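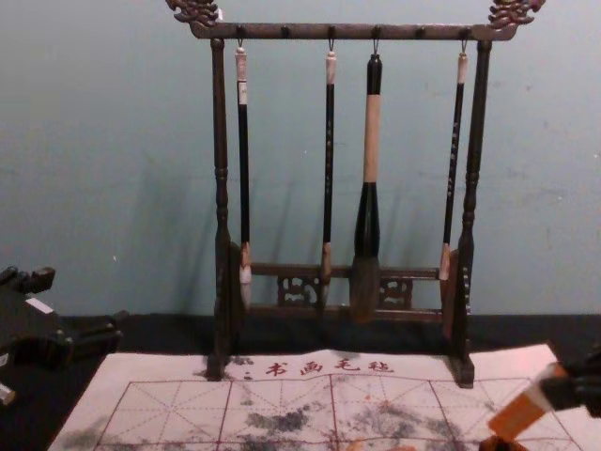 4. Experimental Setup and Data

4.1 Task definition

We study retrieval from a hanging rack and contact with a soft, printed work surface, using the tools of Chinese calligraphy as a test case. The brushes are light, swing freely on their loops, and differ in thickness by a large factor. A policy that learns one grasp width for all of them fails on the thickest handle or closes too late on the thinnest. The felt mat adds a second difficulty. It gives under load, so the height at which a held object first meets resistance is not the height of the table, and the readings from the joint torque estimates rise slowly.

The task set has three groups: rack tasks (approach a named brush, lift its loop clear of the hook, return it), mat tasks (move a held object to a named grid square and hold it there under light pressure), and transfer tasks, in which an object changes hands between the two arms. Results are reported per group in Section 5. Writing quality is outside the scope of this paper.

4.2 Workspace

All trials use two arms facing a shared black tabletop, with the rack at the back center and the mat in front of it. The rack is never fastened down. An early version of the setup used clamps at both feet, and policies trained on that data pushed against the posts freely, a habit that knocked the rack over once the clamps were removed. We discarded the clamped data and do not report it.

The mat was kept in service with its ink stains for the full collection period. We considered replacing it between sessions and decided against this for two reasons. First, a stained mat is the normal condition of such mats in use. Second, the stains partly hide the dashed guide lines inside the grid squares, and this gives a useful check on whether the visual encoder depends on the fine lines or on the solid square borders. The ablation in Section 5.3 masks each in turn.

Lighting was left as found in the room. Shadows of the brushes on the wall move with the brushes and were a source of false detections for the keypoint model described in Section 3, mainly for the thin handles. Adding 20 hand-labeled shadow negatives to the fine-tuning set removed most of these errors.

4.3 Demonstrations

We collected 286 teleoperated demonstrations, of which 264 passed review. Trials were rejected for dropped frames, for operator collisions with the rack, or for a mismatch between the spoken instruction and the action performed. Of the accepted set, 193 are mat or transfer tasks and the rest are rack tasks. Dae-han Ok performed the review without access to the policy results. Each trial was recorded from more than one viewpoint, and the streams were aligned to the joint state log by linear interpolation.

Demonstrations start from a pose drawn at random within a fixed volume above the table. The idle arm is also randomized. In earlier work with the Clanda baseline the idle arm was parked at a constant pose, and the trained policy treated that pose as a cue for which arm should act. With the idle arm varied, the cue is absent and the policy must read the instruction.

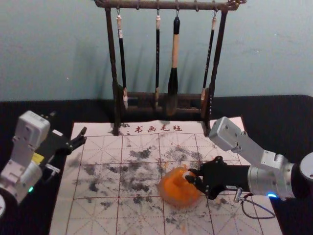 Figure 3. Mat task with a deformable object. The right gripper holds a translucent orange object on the stained center of the mat; the left gripper is open and empty above the upper left corner.

4.4 Deformable objects

Rigid handles alone do not test the pressure controller well. We therefore include a subset of mat tasks in which the held object folds or crumples under the fingers (Figure 3). For these trials the commanded finger gap is a poor guide to contact, and the loss on gap width is down-weighted by a constant factor chosen on the validation split. The same constant is used for all objects. Tuning it per object improved validation error slightly but made the comparison with the baselines harder to interpret.

Success for a deformable trial requires that the object remain between the fingers for the full hold period and that its projected center stay inside the named square. The change in its outline is recorded but not scored.

4.5 Baselines

We compare against three systems: Zulano, a single-view behavior cloning model; Dimex, which adds a force prediction head; and Clanda, which conditions on language but has no explicit contact term. All were retrained on our data split with the image resolution and action rate held equal. The Whitcombe calibration routine was applied before each session for every method, including ours, and no method was given access to the calibration residuals at test time.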